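Chapter 6
Staying in Orbit: How Satellites Keep Their Place

In the previous chapter we followed a satellite from the launch pad until the moment when it separates from the last stage of the rocket. For many readers the story seems to be finished at this point. The satellite is in space, the engines are silent, and one could think that it will now circle the Earth for ever without any help. For the people who operate it, however, the work is only starting.

This chapter treats the question of how a satellite remains in the orbit for which it was designed. The word used by engineers is station-keeping. We will study first the forces which disturb an orbit, then the means by which a satellite can correct its path, and at last the planning of a fuel budget over the whole life of a mission. You should already be familiar with the orbital elements from Chapter 4, especially the semi-major axis and the inclination. If these words are no longer clear to you, please return to Section 4.2 before you continue.
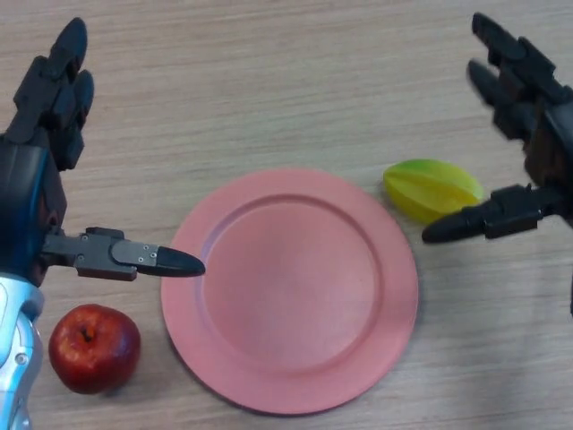 6.1 Why an orbit does not stay the same

In the simple model of two bodies, the Earth is a perfect sphere and nothing else exists. A satellite in this model repeats the same ellipse without any change. The real situation is different in several respects.

First, the Earth is wider at the equator than between the poles. This additional mass pulls on the satellite in such a manner that the plane of its orbit slowly turns. The effect is strong in low orbits, and it is not always unwelcome. A sun-synchronous orbit makes use of exactly this turning, so that the satellite crosses the equator at the same local time on every revolution.

Second, there is still a little air at the altitude of many satellites. At 700 kilometres it is extremely thin, but a satellite moves through it at more than seven kilometres per second, and the drag takes away some of its energy each time it goes round. The orbit becomes lower as a result. When the Sun is active, the upper atmosphere is heated and expands, and the loss of altitude can become several times faster than in quiet years.

Third, the gravity of the Moon and the Sun acts on every satellite. In low orbits this is a small correction. In the geostationary orbit it is the main reason why the inclination grows from year to year.

Finally, sunlight itself exerts a pressure. The force is very small, but on a satellite with large solar panels and a low mass it must be included in the calculation.

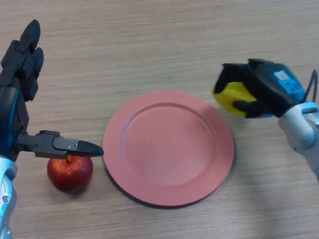 6.2 A first worked case: Jakell

Throughout this chapter we will use a model satellite with the name Jakell. It is an Earth observation satellite with a mass of 1,467 kilograms at the start of its mission, of which 193 kilograms are propellant. Its circular orbit has an altitude of 700 kilometres. Its operators at the Cundness control centre wish to keep the ground track within a narrow corridor, so that pictures of the same field or the same coast can be compared with each other.

The centre does not correct every small deviation. It permits the satellite to drift from one side of the corridor towards the other, and it commands a short burn of the thrusters only when the limit is near. This behaviour resembles a thermostat in a house, which does not hold the temperature at one exact value but between two values. The smaller the corridor, the more often a manoeuvre is necessary, and each manoeuvre interrupts the observations for a certain time.

A second model satellite, Retamal, is a communications satellite in geostationary orbit. It has a mass of 2,780 kilograms, and its problems are of another kind. Drag plays no role for it, but it must be held both in the east-west direction and in the north-south direction. We will see in Section 6.5 that the north-south corrections use by far the larger part of its propellant.

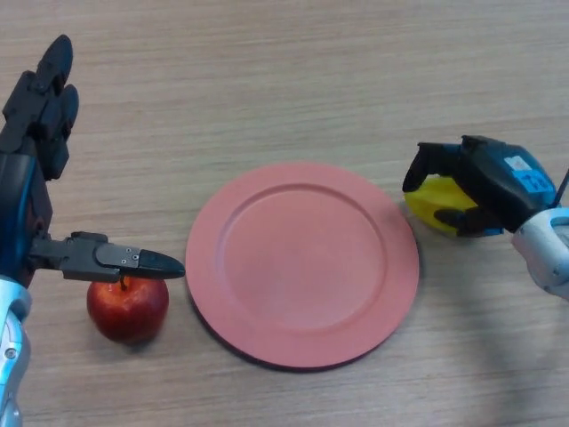
6.3 Questions to keep in mind

While you read the following sections, please try to form your own opinion on these points. They will be taken up again in the exercises.

Why does a satellite whose orbit is lowered by drag move faster along its path, although it has lost energy?

For what reason would an operator choose electric propulsion for Retamal, when its thrust is so weak that a manoeuvre may last for hours?

How much propellant should Jakell keep in reserve, so that it can be brought down safely when its mission has ended?

The tracking data needed for the exercises come from the model ground station Coluton and are printed in Appendix C. A pocket calculator is sufficient for all of them except the last, for which a spreadsheet is recommended. We begin in Section 6.4 with atmospheric drag.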